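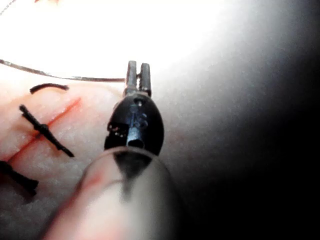 Fig. 1. Instrument tip over a cut, with dark stitches.

Unit 4: Finishing and the price of a watch

Bring your loupe and last week's sheet. Phones go in the tray.

We begin with bevelling (anglage, if the customer is paying extra). The edge of a bridge is cut back at an angle and then polished until it throws a clean line of light. An inward corner can't be reached by a rotating tool, so a sharp one usually means a hand and a file. Brochures know this and photograph the corners. 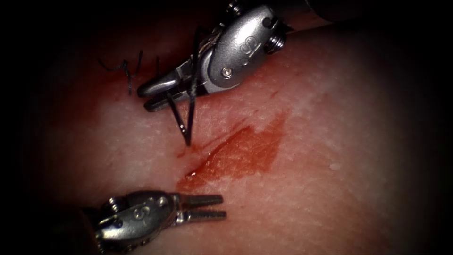

Black polish is the finish that catches out most first-years. The steel is rubbed flat on a tin plate with diamond paste, and it should go from white to grey to black as you tilt it. Only a flat surface does this. A rounded one, like the polished silver housing on the upper instrument, carries a bright highlight along its curve, whatever you do with the lamp. If your screw head has a streak like that, you've domed it. Start again, quietly.

Now the money. Our two case studies:

Zakus Losthorpe: 46 parts finished by hand, 13 inward corners, limited to 1,111 pieces. Ask yourself how limited that is.

Lazarević Watia: no inward corners, machine bevels, honest grained bridges. About 15 hours of bench time, most of it on the dial. Sells for less and keeps the same time.

Terms to know by May: perlage, Geneva stripes, snailing, flank, frosting. "Heritage" is not a finish and earns no marks. Spell "colour" the way we do here, even when quoting the catalogue.
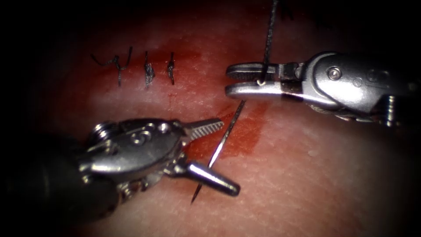
Fig. 3. Three knotted sutures in a row, two instruments at work.

Reading: chapter on steelwork, skipping the author's views on quartz.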